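Grounds Observer and Rain Station Attendant (part-time, fixed term)

Turside Open Ground, Sellbridge
Posted November 24, 2021
Reference 617

Turside Grounds Trust is hiring a part-time attendant for the weather and tree record kept at Turside Open Ground. The post covers daily observation of cloud, rainfall and tree condition, upkeep of the station, and monthly return of the data to the Trust office in Sellbridge. It is an outdoor post with a small amount of desk work. Work continues through the winter in all ordinary weather.

The term runs from the start of the new year to the end of June. An extension may be offered if funding for the record is renewed. Applicants should not assume that it will be.

Background to the record

The record is kept as a written log.

Entries follow a set form. Cloud cover is given in eighths, followed by cloud type where it can be named, the brightness of the sky by quarter, and the visibility of the fixed landmarks. Rain is entered as depth since the last reading. Remarks go in the last column and should be kept to one line. An entry of "not seen" is a valid entry. A guess is not, and attendants are asked to leave the column marked rather than fill it from memory later in the day.
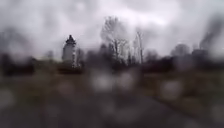

The winter half of the record matters most to the Trust at present. Bare crowns are easier to compare from one year to the next, and deadwood that is hidden in leaf can be logged for the tree contractor. Most of the hours in this post therefore fall between January and the end of April, with a lighter schedule after that.

Duties

The attendant will:

- take the morning reading at 900 hours on each working day and enter it in the log before leaving the site
- empty, wipe and reset both rain gauges after each reading
- note cloud cover, cloud type and visibility on the standard form
- clean the outer glass at the viewing point and record the time of cleaning
- walk the marked tree route once a week and log broken limbs, splits, fungus and fresh lean
- record first bud, first leaf and full leaf for each tagged tree
- clear leaves and litter from the station enclosure and keep the gate latch working
- copy the log to the office spreadsheet once a week and send the monthly return

Glass cleaning is done with clean water and a soft cloth only. Household sprays leave a film and must not be used. On wet days the glass is wiped immediately before the reading, and the remarks column should say whether drops were present again by the end of it. 

The two gauges stand a short distance apart – one is a manual funnel gauge, the other a Dirnent tipping gauge with its own logger. Where they disagree, both figures are entered and the manual gauge is taken as the reading. The attendant is not expected to repair the logger. Faults are reported to the office the same day.

Hours and pay

The post is for 28 hours a week until the end of April, spread over five days, and is reduced by agreement in May and June. Weekend readings are covered by a separate rota. Pay is hourly, at the Trust's outdoor staff rate, and is made monthly. The current rate sheet is sent out with the application form. Paid leave builds up in proportion to hours worked. Travel between the site and the Sellbridge office is paid; travel from home is not.

Boots, a waterproof coat and trousers, gloves and a hand lamp are supplied and stay the property of the Trust.

Required

- ability to walk 2 miles over uneven and often muddy ground
- clear handwriting in block capitals
- regular timekeeping
- basic use of a spreadsheet
- normal or corrected distance vision
- willingness to work alone outdoors for up to three hours

Useful but not required

- experience of weather observing at any level
- ability to name common trees in winter from bark and shape
- a current first aid certificate
- some knowledge of tree safety inspection

Training is given over the first two weeks. It covers cloud types, reading a gauge at eye level, use of the tree tags, and the lone working procedure. New attendants keep a parallel log during this time, and it is compared with the main log line by line. Small differences in cloud cover are normal. Differences in rain depth are checked on site.

How to apply

Ask the Sellbridge office for the form, quoting reference 617. Return it by mail or hand it in at the front desk. Please attach one page on any outdoor or record-keeping work you have done, paid or unpaid. A full résumé is not needed.

Applicants called for interview will be asked to make a short practice entry at the viewing point, so suitable clothing should be worn. The practice entry is marked for completeness and legibility. Knowledge of cloud names is not tested at this stage. Interviews go ahead in rain. They are moved only in high wind, when the tree route is closed.

The Trust will reply to all applications, including those that are not successful.

Shared 28 times | 2 comments

Recent listings
- Hedge layer, winter contract, Rustad Farm
- Seasonal path crew, Turside Open Ground
- Records clerk, Sellbridge office
- Call for weekend gauge readers, Turside and Rustad
- Tree nursery assistant, Sellbridge

This site uses cookies to remember your search settings. By continuing to browse you accept their use. Manage settings | Accept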